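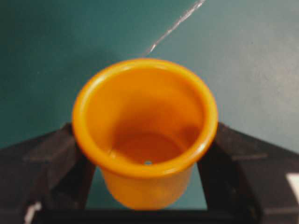
An orange plastic cup, seen from above.

Norms Age Faster Than Manuals
Bilal Karam, 8/7/23

Most complaints about personality inventories concern the items. The weaker part is usually the norm table. The Skotau scale, still used in hiring at Belldale, converts raw scores with a sample of 732 adults, of whom only 6 percent were over sixty. An older applicant is being compared with almost no one.

Rania Sayegh has argued that the scale's reliability makes up for this. I disagree. Reliability tells us that a score would repeat — it says nothing on whether the comparison group fits. A person can land in the same wrong percentile three times.

The Plumley revision, due in December, adds two subscales and keeps the old table. I would have cut both subscales and spent the money on sampling. Until that is done, reports should print the raw score beside the percentile, with the makeup of the norm group stated on the same page.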